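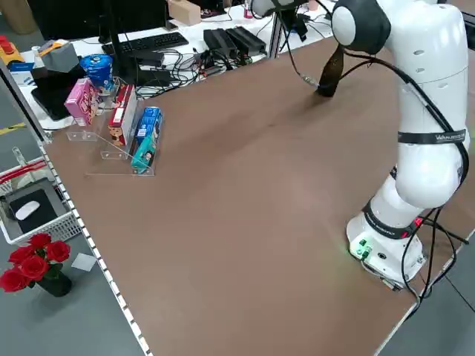 Diário da Célula de Manipulação, Laboratório Norkmont
Sexta-feira, turno da tarde

Às 14h20 registou-se uma paragem de proteção do braço durante o ciclo 838 do ensaio de reposição de embalagens. O manipulador imobilizou-se na descida sobre o expositor de acrílico, com indicação de sobrecarga na articulação 3. Não houve contacto com pessoas nem danos nas caixas de snacks. A engenheira Mabli Jarman, responsável pelo turno, cortou a alimentação e assinalou a célula como indisponível.

A consulta do registo do controlador mostrou 17 avisos de binário na mesma articulação desde o início da manhã, todos abaixo do limiar de paragem e, por esse motivo, não comunicados ao operador. Considera-se esta omissão mais grave do que a própria avaria. O procedimento em vigor prevê a leitura do registo apenas no fecho do dia.

Na inspeção, feita com o equipamento desligado, verificou-se que os cabos exteriores tinham folga insuficiente e ficavam sob tensão quando o antebraço se estendia para o lado oposto da mesa. Haf Parry soltou as duas cintas, reposicionou os cabos e voltou a apertá-las. O cabo fino junto à garra foi examinado em separado, sem anomalia a assinalar. A hipótese de desgaste no redutor não está excluída.

Às 16h05 executaram-se três ciclos em vazio, a velocidade reduzida, sem avisos. No quarto, já com carga, surgiu novo aviso na articulação 3. Foi decidido não prosseguir.

Determinações:
O braço permanece fora de serviço até parecer da Pestatora, a quem foi enviado o registo completo.
O limiar de comunicação ao operador passa a ser o do primeiro aviso.
A botoneira de emergência será ensaiada no início de cada turno, com rubrica na folha da célula.
A demonstração para a Prarotley fica adiada. Mabli Jarman informará o cliente por escrito.

Fica por esclarecer a diferença de 2 segundos entre a hora do controlador e a do servidor, que dificultou a leitura cruzada dos dados. Haf Parry retoma o assunto na segunda-feira.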